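Robots in the Warehouse: Questions from Staff

Clavurano is putting robots to work in the storage aisles at the Teixeira building. These are the questions people have asked most at shift meetings. If yours is missing, send it to Elaine Vasconcelos in personnel.

Is anyone losing a job over this?
No positions are being cut. Two aisle jobs that were already open will not be filled. People who now work the aisles stay on the same pay grade, and their hours do not change.

What will the robots do?
They move green crates between the racks and the packing stations. Packing, labeling and returns stay with people. So does anything fragile or badly wrapped.

Which shifts are affected?
Day shift only for now. The robots start at 7 in the morning and are parked before the evening crew comes in. Night shift will be told at least one full schedule ahead if that changes.

Can I walk through an aisle while a robot is in it?
No. Wait at the end of the aisle until the light on the post turns white, then go in. If you need to get in sooner, ask the floor lead to pause the robot. Do not reach past an arm to get a crate, even if it looks stopped.
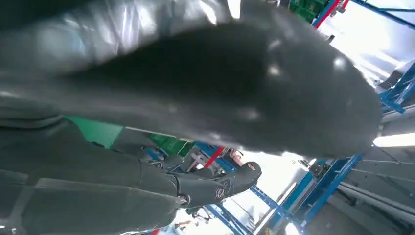
Robot arm and hand in the rack area.

What happens when a robot gets stuck?
Press the pause button on the nearest post and call the floor lead. On days that is Ismael Furtado. You are not expected to free the arm yourself, and you will not be written up for pausing it. Write the aisle and the time on the stop sheet at the lead desk.

Will my pick rate still be measured?
Aisle pick rates are no longer tracked for individuals. The old target was 900 picks a shift for the whole aisle team. The target for crates handled by people is now 700, and it will be looked at again in January.

Do I have to take the training?
Everyone who enters the aisles does, including temps and cleaning staff. It takes one morning and is paid at your normal rate. Lihua Hao from Sukaler teaches it in the break room on Mondays. Sign up on the sheet by the time clock.

Can I apply to work with the robots?
Yes. There will be openings for robot attendants, at one grade above picker. Current staff are considered first. You do not need a technical background, but you do need the training and a few weeks shadowing Jussara Dantas.

Do the cameras on the robots record us?
The wrist cameras are used to guide the hand. Supervisors cannot watch them live, and the images are not used for attendance or discipline. The written policy is posted next to the schedule.

Who do I talk to if I think something is unsafe?
Tell your lead or Nivaldo Figueiredo, the safety representative. You can stop work in the aisle while it is being checked, and you are paid for that time.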